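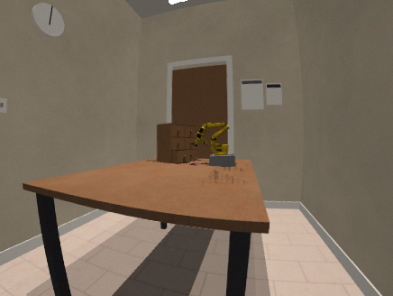

Wax goes on last, says Tullio Cattaneo, and anyone who puts oil over the top of it has wasted an afternoon. Well, I read that on here the day after I'd done exactly that to my kitchen table! So now I have a sticky table and a question.

How do I get a tacky oil finish off a wooden table without sanding the whole lot?

Posted January 12, 2019 in Home & Furniture. Viewed 2303 times

I picked the table up second-hand in Seltport just after Christmas and it was looking very dry, so I gave it two coats of Jurnier oil (lovely smell, by the way). What I hadn't worked out was that someone had waxed it before me. It's been a week now and it still grabs at your sleeves. The newspaper stuck to it yesterday and I've got half the weather forecast printed on one end, backwards. 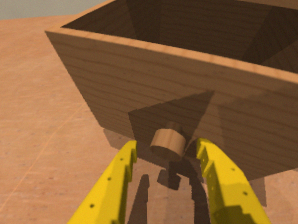

I've tried washing-up liquid and warm water, which made it go cloudy for a bit and then it went back to being sticky. I don't own a sander and I'd rather not buy one for a single job. My sister says leave it till summer but we do need somewhere to eat — has anyone rescued one of these?

2 answers

Answer 1 (19 people found this useful)

Oh, I've been there, only mine was a sideboard. You don't need a sander. Get some white spirit and a few old cotton rags, open the windows, and work on a patch the size of a dinner plate. Wet the rag, rub with the grain, leave it a minute or two and wipe off with a clean one. The gunk comes away brown and horrible and you'll think you're ruining it, but keep going. I got through most of a pillowcase.

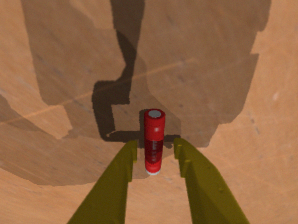 Small red cylinder on a wood-grain surface, from above

For the stubborn bits I used very fine wire wool dipped in the spirit, hardly pressing (don't do this on oak, it can leave black marks). Then leave it alone for a couple of days. When you oil again, put on much less than you think, wait a quarter of an hour and wipe off every bit that hasn't soaked in. I use Peson on mine but any decent one will do.

And please lay the rags out flat outside to dry before you bin them. Oily rags scrunched up in a bucket can catch fire by themselves, I mean it.
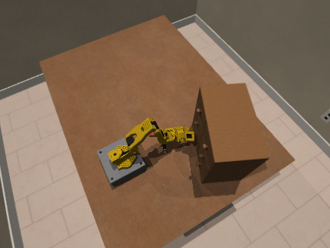
One more thing, check the underside first. If it's bare wood under there you can try your oil on it and see what colour you'll end up with — mine went a lot more orange than the tin promised.

Answer 2

Just put a cloth on it. Biwott do wipe-clean ones.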